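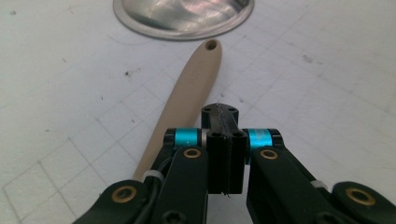 Flache Metallschale und ein Griff mit Loch zum Aufhängen.

Weniger in den Schubladen, mehr im Regal nebenan

Als wir im August umgezogen sind, habe ich die Küche zuletzt gepackt. Das war ein Fehler, denn die Küche brauchte mehr Kartons als das Wohnzimmer und das Schlafzimmer zusammen. Beim Auspacken habe ich aufgeschrieben, was in den Schränken landet. Ich kam auf 166 Gegenstände, Besteck nicht mitgerechnet. Wir sind ein Haushalt mit zwei Personen.

Ich habe dann einen Monat lang auf einem Zettel am Kühlschrank notiert, was wir davon benutzen. Der größte Teil kam auf dem Zettel nie vor. Darunter waren ein Waffeleisen, ein Entsafter, zwei Fonduesets und eine Nudelmaschine der Firma Jiton, die ich mir vor Jahren selbst gewünscht hatte. Mit der Nudelmaschine habe ich in der alten Wohnung 6 Mal Nudeln gemacht, davon 5 Mal im ersten Winter.

Die übliche Antwort auf so eine Bestandsaufnahme ist das Ausmisten. Es gibt Bücher darüber und Kurse, und am Ende steht der Karton beim Sozialkaufhaus oder am Straßenrand. Ich halte das für die halbe Lösung. Wer die Nudelmaschine weggibt, kauft im nächsten Winter vielleicht wieder eine. Das Gerät war ja kein Irrtum. Es wird nur selten gebraucht, und für seltenen Gebrauch ist der eigene Schrank der falsche Ort.

In unserem neuen Viertel gibt es seit ein paar Jahren einen Leihladen, den Dritar. Er liegt in einem ehemaligen Schreibwarengeschäft und hat 900 Gegenstände im Bestand, vom Dampfreiniger bis zur Tortenplatte. Der Beitrag liegt bei 9 Euro im Monat, ausleihen darf man so viel, wie man tragen kann. Ich habe die Nudelmaschine dort abgegeben und sie seitdem einmal wieder ausgeliehen. Sie war sauberer als bei mir.

Gegen solche Läden wird eingewandt, dass sie unbequem sind. Das stimmt. Man muss sich an die Öffnungszeiten halten, man muss hingehen, und vor Weihnachten sind die Plätzchenpressen weg. Wer spontan um 21 Uhr Waffeln backen will, hat Pech. Ich finde nur, dass die Bequemlichkeit des Besitzens zu hoch angesetzt wird. Auch das eigene Waffeleisen muss man erst finden, hinter den Auflaufformen hervorziehen und vom alten Fett befreien.

Ein zweiter Einwand wiegt für mich schwerer. Geliehene Dinge werden schlechter behandelt als eigene, heißt es, und für den Verschleiß zahlen alle. Beim Werkzeug mag das zutreffen. Der Dritar hat seine Bohrmaschinen inzwischen zum zweiten Mal ersetzen müssen. Beim Küchengerät liegt das Problem eher bei den Herstellern. Zu einem Handrührer bekommt man nach drei Jahren keine Knethaken mehr, und ein Mixer, dessen Gehäuse verklebt ist, lässt sich nicht reparieren, egal wem er gehört. Ein Gerät, das durch viele Haushalte wandert, müsste anders gebaut sein. Solange fast alle Geräte für den einzelnen Schrank verkauft werden, lohnt sich das offenbar nicht.

Deshalb ärgert mich auch, wie die Stadt mit dem Thema umgeht. Für das neue Quartier am Uvgate-Gelände werden Tiefgaragen geplant, Fahrradräume und eine Paketstation. Ein Raum für gemeinsam genutzte Dinge steht nicht in den Plänen. Dabei wäre er billig. Es braucht dafür trockene Fläche, Regale, Strom und eine halbe Stelle. Die Bücherei hat das alles schon, und sie hat vor allem ein Ausleihsystem, das seit Jahrzehnten läuft. Warum man dort Romane und Brettspiele bekommt, aber keinen Einkochtopf, hat mir noch keiner überzeugend erklärt.

Nicht alles gehört ins gemeinsame Regal. Mein Kochmesser gebe ich nicht her, die Pfannen auch nicht, und den Kochlöffel, den ich jeden Tag in der Hand habe, will ich nicht reservieren müssen. Was man täglich braucht, soll man besitzen, und zwar in ordentlicher Qualität. Das ist auch leichter zu bezahlen, wenn man das Geld nicht für die zweite Fritteuse ausgegeben hat.

Im Moment sind noch drei Kartons nicht ausgepackt. In einem liegt das größere der beiden Fonduesets. Der Dritar hat schon vier davon und nimmt keines mehr an.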